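Why Does a Trash Can Wear a Bag?

Trash can be sticky, crumbly or smelly. A bag keeps the mess off the can. It is also called a liner.

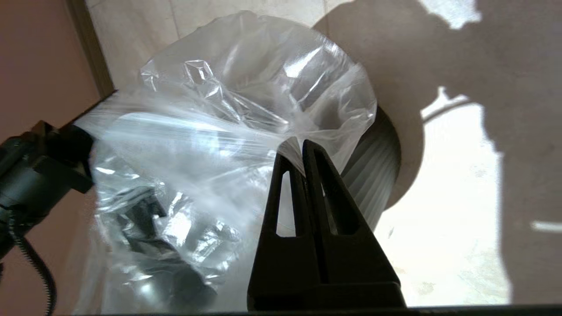
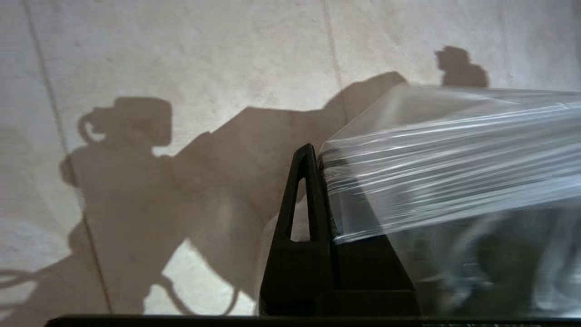
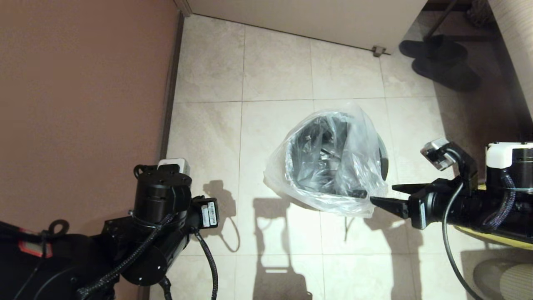 Clear plastic and a small black bin on a tile floor.

By Iren Skedex
Staff Writer, Zisten Kids

Most trash bags are made from a plastic called polyethylene. It starts out as tiny pellets. A machine melts them and blows the soft plastic up with air, like a long balloon. Then it is pressed flat, sealed and cut into bags.

A bag should be bigger than its bin. The extra plastic folds over the rim and helps hold the bag up. If you can see through the bag, you can check what is inside.

How to line a bin

Shake the bag open.
Push the bottom of it down into the bin.
Fold the top over the rim.
Press out the trapped air with your hand.

Keep bags away from your face, and away from babies and pets. When the bag is full, ask a grown-up to help you tie it.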